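Search articles, people, places

The Dish Room Learns a New Rhythm

When I started visiting the Farías kitchens in Hillby last March, I was told to talk to Gervasio Bravo before anybody else, and I was told it by three different people before I had my coat off. He has run the dish room for 31 years. The place sends out 2,000 meals a day to schools and day centers, and every bowl comes home to him.

These days a good part of his shift goes to the practice table in the back, where the arm from Gerkevar is being taught to sort and stack the children's tableware before it ever gets near the real line.

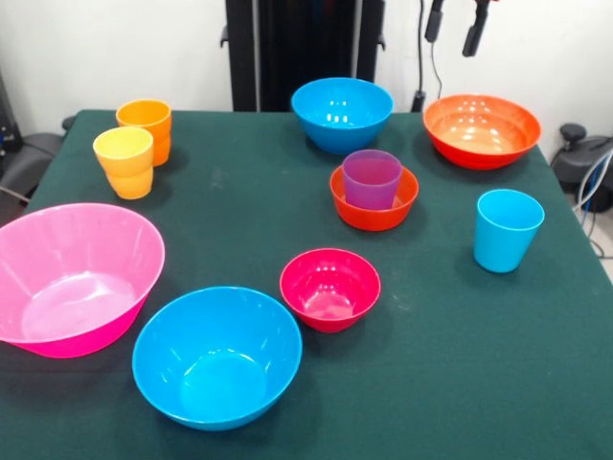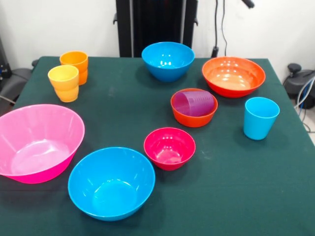 Bravo was wary at first, and he'll tell you so at length, over coffee, with his glasses pushed up on his head. His worry was the crew, four people with bad wrists and good memories, and whether there would still be a place for them. So far there is. They work in pairs now, one at the sinks and one setting out dishes for the arm, and it's the setting out that they argue over most happily. Should the purple piece go inside the small orange-red bowl, or is that too mean a puzzle? Bravo says mean is fine, because children are far meaner (he once found a shoe in a soup bowl).

What has changed is the talk, I think. The crew used to go home and say nothing about work. Now they have opinions on rims and grip, and the engineers from Zivthorpe drive 30 miles to hear them. The pay went up a little with the new duties, though Bravo would like it to go up some more, and he asked me to put that in.

Contact the magazine | Copyright 2026 | Back to top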